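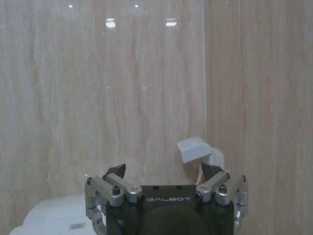 The second work period of the project on safe working rules for mobile manipulators is now finished, and with this report we inform the Alva programme office of what was done, what was not done, and what we ask for the next period. Our subject is still the same: how a small site can write rules for a robot gripper that people will really follow. Most of our work was on the gripper itself, and there the parts which need a rule are easy to find. Between the two black fingertip pads there is a wide opening when the fingers are spread, and the silver bars at both sides bend at joints where a finger of a person could come in. The screws in the joint blocks also have their place in the rules, as you will read under point 2.

Date of report: 19/11/2023
Prepared by: Vimala Kartha, Hurdale site
Read and agreed by: Ravindran Joseph, Vittoria Tedesco

1. Rules for coming near to the gripper

In the first version of our rules we wrote one sentence only: "Do not touch the gripper while the robot is on." The operators told us that this sentence does not help them. They must sometimes take away an object which sits badly in the fingers, and switching off the complete robot means a long restart. So they did not follow the rule, and we knew it.

The new version has two states, which we call "held" and "released". In the held state the arm is stopped and the fingers do not receive any command, and the operator may remove an object with one hand, from the side of the pads and never through the bars. In the released state nobody puts a hand inside the guarded area. The state is shown on the operator's screen and must be said aloud when two persons work together. Aslı Kozan wrote the text and Ravindran Varma tested it with the operators in Callport. Their main remark was that the word "released" can be understood in the opposite way, as if the object was released. We have not yet found a better word and we are open to proposals.

2. Inspection of the finger joints

Before this period the joints were looked at when somebody had time. Now there is a fixed inspection after every 2,000 closing movements and a short look after every 500. The short look is done by the operator: are the pads firm, do both fingers open equally, is any screw higher than its neighbour. The full inspection is done by a technician with a torque tool, and the values are written in the log book by hand and signed.

We must report a weak point. In Callport 95 per cent of the short looks were signed in the log, but in Hurdale we cannot give a number, as the first log book was kept on loose sheets and several sheets are missing. This was our mistake. A bound book is in use now.

3. Thin and light objects

Thin and light white parts, with a folded upper side or a rounded edge, gave us more discussion than the heavy ones. An object of this kind can rest against one finger while the other finger has no contact at all. The software may then report an empty gripper. We therefore added a rule that "empty" must be confirmed by eye before the arm moves back to its starting place. Vittoria Tedesco does not fully agree with it. In her opinion a rule which depends on the eyes of a tired operator is a weak rule, and she would like to have a second sensor. We keep the rule for the moment and have put her remark in the annex with her own wording.

4. Glass and reflections

The rules have a new page about working places with glass panes. Ceiling lights are reflected in the glass and can appear as bright rectangles in the view of the wrist camera. We ask each site to check this view with all lights on before a new task is approved, and to save one picture together with the task sheet. The page is short and will probably be changed after the other site has used it.

5. Not finished

The translation of the rules for the temporary staff is delayed. The text was ready, but the Plumach glossary which we wanted to use has other words for "finger", "pad" and "palm" than our technicians use, and mixing them would be dangerous. Ravindran Joseph is making one list for both sites.

The training hour for new operators was held in Callport only. In Hurdale it is planned for February.

6. What we ask

We ask the programme office to accept the two-state rule as the working version for both sites, and to allow us to move the unused part of the translation budget to a test of the second sensor. The annex contains the full text of the rules, the inspection form and the remarks of the operators. Questions about the inspection form should go to Ravindran Varma, and all others to me.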